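双臂桌面积木整理系统 课程项目报告

课程:机器人系统综合实践
项目代号:Zatine
指导教师:Toon Lambrechts
提交日期:2026年7月21日

摘要

本项目在一台双臂机器人上实现桌面小型积木的抓取、交接与排列。系统由头部相机感知、任务分配、双臂运动和夹爪控制四部分组成,抓取策略采用遥操作示教数据训练。本学期共采集示教409条,清洗后保留383条用于训练。报告说明各部分的做法、遇到的问题以及目前没有解决的部分。

一、项目来源

上一届同学在同一平台上做过单臂抓取,项目叫Gatow,只用右臂,目标物固定放在桌面右半边。他们的报告在“后续工作”里提到,左臂的标定一直没有做完,双臂同时运动时偶尔会触发保护停机。我们组选题时从这两点接着往下做,把题目定为双臂整理:桌上放红、黄、绿三种颜色的小积木,机器人按给定的颜色顺序把它们排成一行。

选积木有两个考虑。一是尺寸小、形状规整,抓取姿态容易定义;二是顶面有凸点,夹爪如果歪了会卡在凸点边上,误差看得出来,便于调试。开题时Lambrechts老师建议先不要做堆叠,把排列做稳再说,我们采纳了这个意见。后来看,排列本身的工作量已经占满了一个学期。

二、分工

全组分成三个小组。感知组负责相机标定和颜色分割;控制组负责运动规划、夹爪驱动和安全限位;数据组负责遥操作采集、清洗和训练。每周开一次组会,记录放在组内共享文档,代码仓库沿用Gatow的结构,新建了dual分支。

接口在第二周定下来,之后改过一次。最初感知组输出的是像素坐标,由控制组换算,结果两边对图像原点的理解不一致,耽误了不少时间。改动之后感知组直接输出以桌面中心为原点的平面坐标,单位为毫米,控制组不再接触图像。

三、硬件与标定

双臂从桌子近侧的两边伸向中间。两臂末端各装一个平行夹爪,夹指为黑色,尖端较细。两条臂用色环区分,左臂红色,右臂绿色,代码中的变量名、日志和操作手册都按这个颜色写,避免“左右”到底是从谁的角度看的争论。

夹爪线缆走在臂外侧,留了一段余量。余量留得太短时,腕部转到极限会拉扯接头;留得太长,线会垂到桌面上,扫到积木。控制组试了几种固定方式,最后只在夹爪底座和前臂各固定一处,中间自然下垂,并在规划里限制了腕部的转角范围。

标定分两步。先做相机内参,用棋盘格完成。再做手眼标定,让夹爪尖依次触碰桌面上的标记点,记录关节角和图像位置。左臂的标定残差开始时明显大于右臂,排查后发现是夹爪底座的一颗螺丝没有拧紧,夹爪有轻微晃动。拧紧后重新标定,左右两臂的残差接近。Gatow报告里说左臂标定“不稳定”,原因可能也在这里,不过我们没有办法验证。

四、感知

积木颜色差别大,我们没有使用检测网络,直接在HSV空间做阈值分割,再取连通域的中心和外接矩形。桌面是米色哑光的,反光少,这对分割有利。主要的麻烦是黄色。傍晚室内灯光偏暖时,桌面颜色会向黄色靠近,黄积木的边缘容易被分割得偏大,算出的中心随之偏移。

处理办法是每次开机先拍一张没有放积木的桌面作为背景,对后续图像做差分,再在差分区域内判断颜色。这样做以后,黄色的中心偏移基本消除。缺点是采集过程中如果灯光变化,需要重新拍背景。

积木侧面和影子也会造成误差。我们只取顶面参与中心计算,用高度补偿把顶面坐标换算到桌面。补偿系数是手工量出来的,换一种积木就要重新量。

五、任务分配与运动

桌面以中线分成左右两个工作区,中间留出一条共享带。积木落在哪个工作区,就由哪条臂负责抓取。目标位置在另一侧时,先放到共享带,再由另一条臂取走。共享带同一时刻只允许一条臂进入,用一个简单的锁实现。

这个方案很保守,双臂大部分时间是交替动作,效率不高。控制组尝试过让两条臂同时进入共享带,依靠实时碰撞检测避让,仿真中可以运行,上实机后急停次数太多,期中以后放弃了。

夹爪开合采用位置控制加电流上限。电流上限设低了,积木会在抬起时滑落;设高了,夹住后积木会转一个小角度,放下时就不正。最终的数值是逐次试出来的,写在配置文件里,左右两个夹爪不同。

六、数据采集与训练

纯规划的方法在积木间距较大时够用,间距变小后,夹指下探容易碰到旁边的积木。为此我们加了一个学习得到的末段抓取策略,只负责从积木上方到夹紧这一小段。

示教由组员用遥操作手柄完成。每条示教开始前,两臂回到预备位,夹爪张开,积木在桌面近侧的中间区域摆成一排,颜色顺序由脚本随机给出。
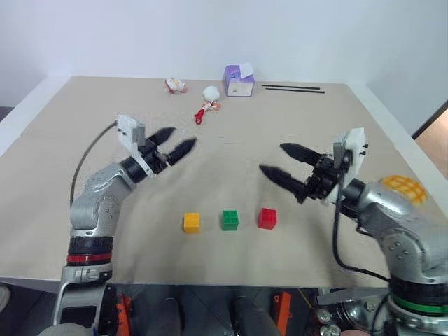 摆放的间距分为宽、中、窄三档,窄档的间隙刚好能放进一根夹指。宽档最容易采,窄档采起来很慢,操作者需要反复调整手腕角度。我们原计划三档数量相等,实际窄档偏少,这在后面的结果中有所反映。

采集时没有要求把桌面清空。训练时图像会裁剪到近侧区域,远处的东西不进入网络输入。数据组为此专门做过一次对照,改变远处物品的位置后重新运行,末段策略的输出没有可见差别。

清洗时剔除的数据主要有两类,一类是操作者中途松手重抓,另一类是图像与关节数据的时间戳对不上。时间戳问题出在采集电脑,磁盘写满后会丢帧,改为每次开始前检查剩余空间后没有再出现。

网络结构沿用课程提供的Drirnton基线代码,只改了输入尺寸和动作维度,训练900轮。验证误差在后段下降很慢,我们取最后一个检查点上机测试。

七、测试结果

验收测试一共27次,每次随机给出初始排列和目标顺序,三块积木全部放到位算成功。宽档和中档的表现令人满意,失败集中在窄档。窄档失败时最常见的情形是夹指下探碰到相邻积木,把它推开,后面的坐标全部需要更新,而系统在一次抓取过程中不会重新感知。

另一种失败出现在交接环节。左臂把积木放到共享带后,右臂按计划坐标去取,如果积木放下时转了角度,右夹爪会夹在对角上。我们在交接后增加了一次重新拍照,情况有改善,代价是每次交接多等一会儿。

八、存在的问题

窄档数据不足,是我们采集计划安排得不合理,前几周把时间都花在了容易采的宽档上。背景差分依赖人工操作,忘记拍背景时系统不报错,只是定位变差,应当加一个检查。共享带的锁在程序异常退出后不会自动释放,目前需要手动重启节点,操作手册里已经写明。

堆叠没有做。Rojanasak组在期末展示中做了两层堆叠,用的是单臂,他们的放置段采用力反馈判断接触,这个办法值得下一届参考。

九、后续安排

代码、标定文件和清洗后的数据已经上传到课程服务器,目录说明见仓库首页。11月新一届选课开始前,我们会留两名组员协助交接,重点是手眼标定流程和夹爪电流参数的调整方法。左夹爪底座的螺丝建议每次标定前检查一遍。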